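Ellent two-arm cell: setup and upkeep FAQ
Last reviewed September 12, 2026

Can I trust the simulator before I touch the real arms?
Up to a point. Stusetum sells it as a full stand-in for the cell. I use it for reach and layout checks and would not sign off a grip on it.

Which layout should I load first?
The desk one, saved as layout 166. Keep the organiser and both mugs on the marble top and start with the hands clear of everything.

Two simulator views of the desk layout, organiser to the left of the mugs:

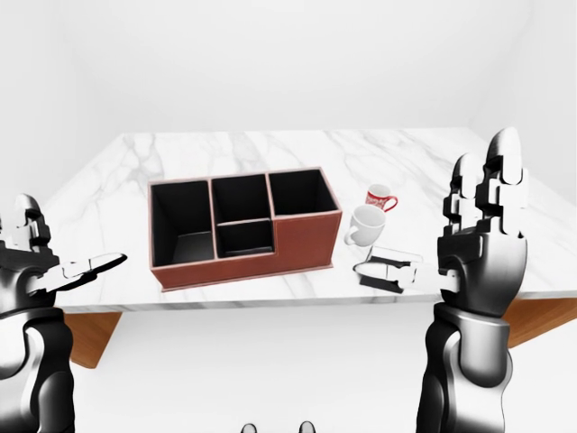
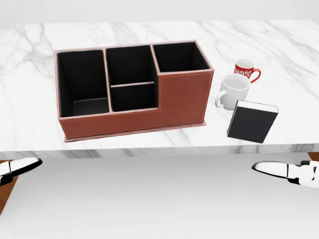 How often do the fingers need calibrating?
The manual says every 645 cycles. We have never got that far without drift on the thumb joint, so we do it at 591 and write the offsets down by hand. The automatic log has lost them twice.

Does the Yoon calibration script work?
On the left hand, yes. On the right it reports a pass whatever you do — I unplugged a finger sensor to check, and it still passed. Run the joint test from the service menu afterwards.

Error 744 keeps coming back after a restart. Is it the wrist?
Amgate support will tell you to swap the wrist. Reseat the forearm connector first, with the power off, and look at the pins. We have ordered one new wrist so far and it made no difference.

Is the "self-healing" update worth installing?
I can't find anyone who can say what it heals. Back up your offsets before you try it, and keep the old version to hand.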